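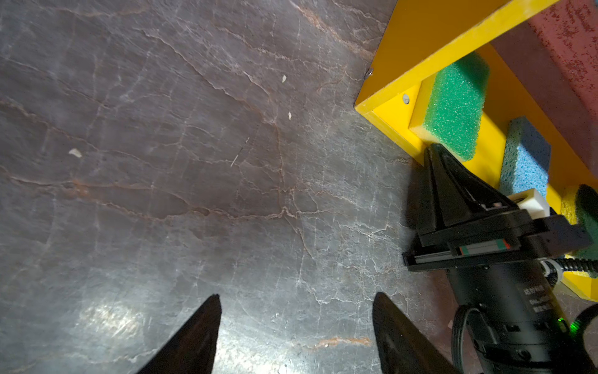

Trollier Training Sled for football and rugby

2/7/19
By Omid Parsa, equipment desk

The Trollier is a push and pull sled for players who want stronger legs before the new season starts. It was first made for one school football team, and we sell it now to clubs, schools and also to single athletes who train at home in the garden.

The sled weighs 85 kg without plates. It stands on 2 wide runners, so it moves on natural grass and on artificial turf without cutting the surface. We do not advise to use it on wet clay, where it sinks a little and the push becomes uneven.

Both handles can be set high or low. A lineman will usually want the low position, and a younger player should begin with the high one – it is kinder to the back. To change the height, pull out the pin, move the handle and put the pin back until it clicks. 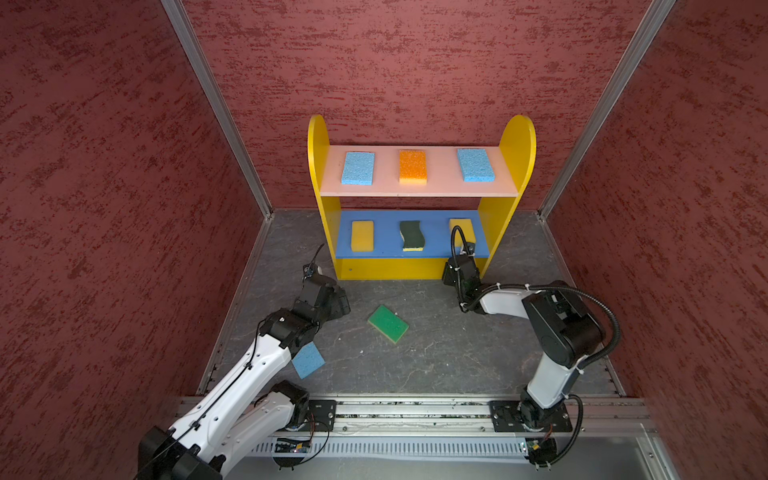
Omid Parsa

The shoulder pads are sold with the sled and they are filled with firm foam. The covers come off with a zip and can be washed by hand. Please do not put them in a tumble dryer, the inside layer does not like heat.

Kwabena Bonsu, who coaches the under-18 side at Cleltotlow, has used the Trollier since May. He wrote to us: "My forwards complained on the first evening and asked for it on the second. I only wish that the harness was longer for my tallest boys." We have listened to him, and a longer harness can now be ordered separately.

The price is 2,694 with pads and standard harness. Delivery is calculated by distance, and for a sled of this weight we need two people at your address to help with unloading. Weight plates are not included, but any plates with a standard hole will fit on the centre post.

The frame has a guarantee of two years. Pads, pins and harness are covered for one season of normal use. For spare parts, write to Evie Dunmore and tell her the number which is stamped under the left runner.

Contact | © Darko Sports Equipment | Back to top
Last updated by Omid Parsa: prices and harness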